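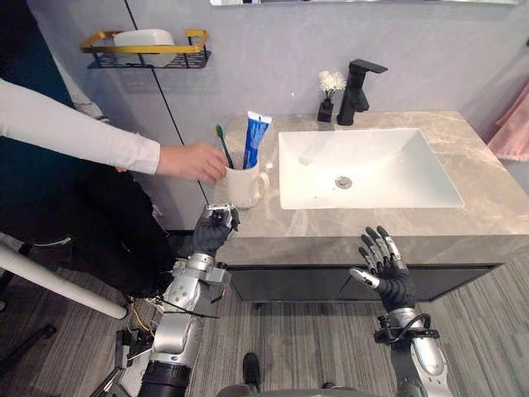
*Mug duty at the bathroom set, Monday morning. Toothbrush and toothpaste are in, arms are waiting.*

I've spent most of this month teaching a robot to tidy a bathroom, and I now have very strong opinions about mugs.

The job we've been given at Stundell sounds tiny. Pick up the mug by the sink, move it to the other side, don't tip out the toothbrush. My mum could explain it to a toddler in one breath! But I'm doing it by remote control, with a headset on and a glove on each hand, and every little wobble in my fingers gets copied by the robot's (I had two coffees before the first session, never again).

We did 60 goes last week and I kept 13. The rest were mostly me coming in too low and bumping the front of the counter, or closing the thumb before the fingers had got round the handle. Jordan Lambert, who sits next to me and resets everything between goes, reckons I hold my breath when I reach. I tried humming on Monday and it did help a bit, though Jordan has asked me to pick another tune.

What surprised me is how slow you have to be at the start and how quick you can be at the end. If I dither over the mug, the robot learns to dither over the mug. So now I look, stop, decide, and then go in one smooth move, even if it's going to be a bad one. Bad ones get binned anyway.

The target for this task is 184 good goes, then it's on to folding the towel. I've done a practice run of that one already and my left shoulder still isn't speaking to me.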